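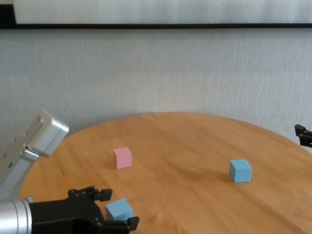

July 13, 2019
Posted by Indrek Liepiņa

The planning software described in this post is called Brorkitine. It decides which object an arm should reach for, from which direction, and in what order relative to the others. I have maintained it since January, when Masanobu Amano moved to the perception side and handed over the repository. The first version chose its targets by distance alone, measured from the fingertips to the center of each object. For a layout with one pink cube and two light blue ones spread over a round table, that rule selects the blue cube between the open fingers and is plainly correct. The difficulty begins with the second choice, when the pink cube and the remaining blue one must be ranked and distance is a poor guide to the effort involved in reaching either of them.

The current release replaces distance with a cost computed in joint space. For every candidate object, the planner generates a set of grasp poses, discards those that the inverse kinematics solver cannot reach, and scores the remainder by total joint travel. A penalty is added when the path passes close to a joint limit. A further penalty applies when the path enters the volume reserved by another arm. The object with the lowest score is chosen, and the ranking is computed again after each placement.

Tainá Barbosa reviewed the scoring function and raised an objection that I had not considered. Joint travel treats all joints as equal, although a small movement at the shoulder sweeps the entire arm across the table and a large movement at the wrist disturbs very little. The joints are now weighted according to the distance each one moves the fingertips. The weights are stored in a configuration file and are loaded at startup. They should not be edited while the planner is running.

To compare the two rules, we replayed 3,380 recorded layouts in simulation. The new rule produced a different order from the old one in 2,096 of them. I would caution readers against treating that figure as a measure of improvement. It shows only that the rules disagree often. A proper comparison requires cycle times from the physical arms, and those will be reported separately when Anselmo Guerra has completed the timing harness.

Two matters remain open.

The first concerns color. The perception module, Hodura, publishes a label and a pose for each cube. Cubes of the same color carry the same label, and the module gives no guarantee that it will list them in the same order from one update to the next. The earlier planner stored its target by position in the list, and on occasion it switched targets in the middle of an approach. Brorkitine now matches each new pose to the nearest previous pose within a fixed radius. This is adequate for stationary objects. It will not be adequate for objects that are pushed, and Illia Stelmakh has begun work on a tracker that should take its place.

The second concerns reserved volumes. At present an arm reserves the full region swept by its planned path until the motion ends. The method is safe and slow. Releasing the region in segments, as the arm clears them, would allow a neighboring arm to start earlier. The change affects the message format, so it will be held for version 6.

Configuration files written for the previous release will load with a warning. The old distance setting is ignored. Anyone who depends on it should remain on the earlier branch until the migration notes are posted.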